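Handheld gripper pair, startup and upkeep

Notes for the Nilmont pair in the back bay. Replaces the sheet Danilo taped up in February, bin that one if you still have it. Questions to Shiela Dizon or me.

Before you power up

Wipe the finger rubber. Damp cloth, no alcohol, alcohol dries it and then it cracks along the tip. Look for a lifted edge. If you can get a fingernail under it, swap the pad now, not halfway thru a run. Spares in the Irkus drawer.

Check the cubes next. Push each one sideways with your thumb. Any wobble = tighten the screw underneath, quarter turn, no more. Scratched or greasy marker face, same deal, clean it or change it. Tracking will still lock on with one bad face and then drift on you later. Lovely lost 147 takes to that.

Straps and screen

Buckle up before you pick up the grippers. Shoulders first, then pull snug, pads flat and not folded under. Screen goes on last. 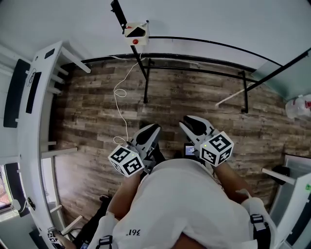

Cables are where most of our trouble comes from. Lay yours out before you start, every time. Slack on the floor wants to be a loose loop about midway, like the white one running from the left gripper to the box on the pole, so a step back doesnt yank the connector. Don't wind it around your wrist. Don't run it under the leg of the frame either, we have already pinched one that way and the fault only showed when it was bent.

Power up

Left first, then right. Wait for the green light on both before moving. No green after 20 seconds: unplug, reseat, try again. Still nothing, swap cables left to right. If the fault moves with the cable, it's the cable. If it stays put it's the gripper, tag it and give it to Dindo Layug.

Zero check

Close both all the way, open all the way, slow. Do it 20 times, yes all of them. Watch the reading on closed. Should come back to the same number. If it creeps, a pad is seated crooked, go back to the top. Left hand drifted last week and it was just grit behind the rubber.

Recalibrate after any cube or pad change. Grippers pointed down at the floor, arms out, hold still till it beeps. Dont talk and wave at people, it has to start over.

Shutting down

Right first, then left. Coil the cables big. Grippers go back on the Quiambao rack fingers open, never closed, the rubber takes a set over night. Write pad changes in the log with the cycle count. Last set came off at 1,227 and was pretty much done.

Updated 2 Sep 2020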